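5 February 2023

Up at 5 again. Dark, freezing, the radiator in the hall ticking like it wants something. Writing this fast before work because if I leave it till tonight I won't.

So the trip. It's decided, more or less. Train to Udport, then the ferry, then four nights on Trodness in August. I paid the deposit last night, 393, and then lay awake doing sums. Whole thing comes to 955 if I'm careful and I have never once been careful on a holiday. Still. Paid is paid.

Haven't been over since I was eleven. Remember the ramp, the noise of the cars going on, my sister being sick in a bread bag. Remember the lighthouse but I think I've mixed it up with the one at Pratness, which is the squat one with the red door. Mom says no, Trodness had the red door. Asked her twice on the phone and got two different answers. Must look it up. Or not look it up and just go and see.

Walked down to the library yesterday for the tide tables. They only had last year's. Got a book on the island instead, thin thing, brown cover, smells of somebody's attic. 2,762 people lived there at the peak, herring years. Now 600. Kept thinking about that on the way home. All those kitchens. The book says the school had two stoves and the children brought the peat in themselves, one piece each, every morning, and if you forgot yours you sat at the back. I'd have been at the back.

Also there's a chapter on knots that I skipped and a chapter on shipwrecks that I didnt.

Shoes. Need proper shoes. The brown ones let in water at the left heel, found that out Friday-ish going across the park and had a wet sock all through the meeting. Nobody noticed, or they were polite. Can't do cliffs in those. Put shoes on the list. List is now: shoes, rain jacket (borrow?), a real map, motion pills, someone to water the plants. The plants worry me more than they should. The fern is finally doing something after a whole year of sulking.

Work is work. Two people out sick so I did their phones too. Lost my voice by three. Came home and had toast for dinner, then toast again. Meant to make the soup. The leeks are going soft, do the soup TONIGHT.

My sister rang while I was in the bath, rang again while I was getting out of the bath. She wants to come to Trodness now. Said she'd "think about it" in the voice that means she's already told people. I don't know. Part of me wanted it to be just me and a bag and nobody asking what time we're eating. But then I thought of the bread bag and laughed out loud, dripping on the mat. It would be good to have someone there who remembers it. Even wrong. Said yes, probaly. She wants the room with the window.
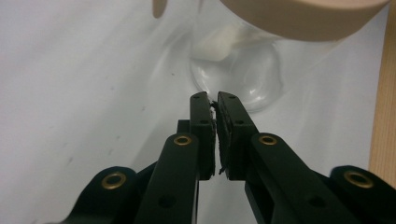
If she comes it has to be the bigger cottage, the one up past the chapel. The Onyeka. Funny name for a cottage, the owner says it was the name of a boat and won't say more than that in an email. It's got two bedrooms and a stove and no television, which she'll complain about for one evening. I'd have to move the deposit across. They sound nice about things like that. Write to them at lunch.

Sleep has been bad. Waking at four, lying there, planning sandwiches for a ferry that's six months off. Tried the no-screens thing for two nights, gave up on the third. Last night read about the shipwrecks till one instead, so that's hardly better. One of them was carrying nothing but doorknobs and they still turn up on the beach. I want one. I want one so badly it's stupid. Would put it on the bathroom door.

Dream, before I lose it: I was on the ramp at Udport with the cars going by and I had the fern under my arm and no ticket. The man let me on because of the fern.

Bus in twelve minutes. Haven't found my gloves. One is on the stairs, saw it there yesterday and walked straight past it like a person with no sense. Other one could be anywhere. Coat pocket, check coat pocket.

Call Mom back about the red door. Call dentist. Leeks.

Snow starting now, small dry stuff, blowing sideways past the streetlight. Going.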